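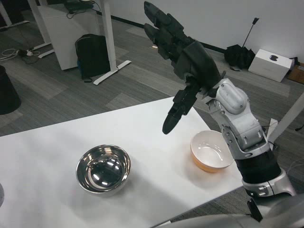 The five-fingered hand over the bowl table at Ditiris.

I got to Ditiris a little after nine in the morning, in May, with a visitor badge and a list of questions from our own group. We sort and pack kitchen goods at Rizk, and we have been looking at whether a learned system could take over part of the bowl line. Ditiris gathers the examples that such a system is trained on, so I wanted to see how the gathering is done.

The room is an ordinary office room with carpet tiles and a white table. The task that morning used two bowls, one stainless steel and one orange with a white inside. An operator in the next room moves the arm and the hand, and every joint position is stored along with the view from the head camera. One try from start to finish is called an episode. An episode on this task lasts 19 seconds on average, and they plan on 50 good ones per session before the operator takes a break.

I asked why they would bother with a polished steel bowl, which is hard on any camera. The answer was that our kitchens are full of them. The inside of the bowl picks up the ceiling lights and whatever is dark nearby, and it changes as soon as the bowl is moved a few inches. They would like the system to meet that early. The orange bowl gives it an easier shape to find on a white table.
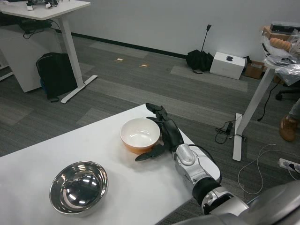 Between episodes the bowls get moved. There is a printed sheet of start positions, and the operator's partner works down it — near edge, far edge, close together, well apart. They told me the first batch for this task was done without a sheet, and the bowls ended up in the same few spots again and again. That batch had 386 episodes and they kept it only for comparison.

The full set now stands at 1764 episodes. Labels are added afterward in a program called Kellura, where a second person watches each episode and marks the start, the first contact and the end. Failed tries are kept too, with their own label. I had expected them to be thrown out. Their view is that a miss with a clear label is worth the disk space, but they don't yet have a test result to show for it.

I tried the controls for around ten minutes. The fingers were easy to close and the thumb was not. I kept bringing it down too near the table, and the software slowed the arm each time. New operators get two days of practice before any of their work counts.

After lunch we went over file formats. Their export works with Plamix, the tool we already use, except that the time stamps need converting. They will send us a small sample set to try, and I have asked for the labels on the failed episodes to be included.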